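Teaching an Arm to Put Things Away

The summer robotics course at Prastholm Technical College meets in a second-floor room that used to be for drafting. The drafting desks went to storage in the spring. The students work at plain tables now, and most of the talk is about how to pick something up without knocking it over.

Ea Hjaltested has taught the course since it began. She spent years in packaging before she came to the college, and she runs the class much like a shift. Students sign in, check the task sheet, and start recording. Each team has to collect 300 demonstrations of a single task by the end of the term. One student guides the arm through the motion while another keeps the log.

"The first week, everybody wants to write code," Hjaltested says. "I make them move boxes. If you can't do it smoothly by hand, the arm won't learn it from you."

The teams are named for streets near the college. Stenard has the sorting task. Arboleda is working on a two-step job: move an item to the middle of the table, then turn it so its long side faces the operator.
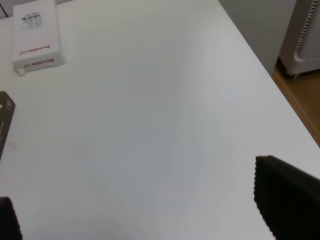 Turning is the harder half. A flat package gives the fingers very little to hold, and a grip that is slightly off center will swing the package instead of rotating it. Arboleda threw out 71 of its early recordings for that reason. The team now starts every attempt with the fingers wide open and comes down slowly, and the log has a column for the starting angle.

The course has no final exam. On 18 July 2024 the teams showed their work to students from the other shop classes, who were allowed to place the items wherever they liked. Stenard's arm handled most of what it was given. Arboleda's did well until someone set a package close to the edge of the table, and the team spent the next afternoon recording edge cases.

Between them, the teams have 743 usable recordings so far. Hjaltested wants the logs cleaned up before a new group takes over in September. That group will get the same tables and a longer task sheet, and they will start by moving boxes.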